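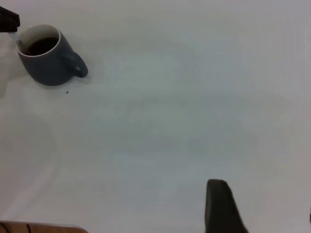 Table surface, white, with blue-gray mug.

Home | Checklists | Kitchen and Break Areas | Forms | Contact

Break Room Safety Check, Stitura Building, Second Floor
Date of check: 1/5/26
Next check: April

Please mark each point OK, Repair or Not checked. Comments are written by the inspector after the visit.

1. Tables and chairs
Table tops clean, no sharp edges: OK
Table legs tight: Repair
Comment: The table nearest to the door moves when a person leans on it. Two screws must be tightened. I put a yellow sticker on this leg.

2. Cups and dishes
No chips or cracks on the rims: Repair
Comment: I removed three cups from the shelf, all with small chips where the mouth touches. Please do not put them back for pens or for plants, it happened after the last check.

3. Hot water
Kettle cord in good condition: OK
Kettle stands away from the sink: Repair
Comment: The Prudex kettle was again on the left side of the sink. The correct place is on the right side, next to the wall outlet. The cord is long enough.
Water boiler, lid closes: OK

4. Electrical
Outlets not loose: OK
No extension cord under the carpet: OK
Microwave door closes fully: OK
Comment: The microwave label says 400 watts less than the one on the first floor, so heating takes longer. Some people leave it running and go back to their desk. Please stay in the room.

5. Floor
Dry, no loose tiles: Repair
Comment: One tile in front of the refrigerator is lifted at the corner. The request was sent to Zuseo and I have no answer yet. The mat is only a temporary solution.

6. Fire safety
Extinguisher in place, pin sealed: OK
Exit free: Repair
Comment: Over 12 boxes from Quintana were standing in the corridor. They were moved to room 13 during my visit. I ask the teams to order the paper in smaller quantity.

7. First aid box
Contents complete: Repair
Comment: Burn gel is missing. Bandages are enough.

8. Refrigerator
Temperature written on the sheet: Not checked
Comment: The sheet was not on the door.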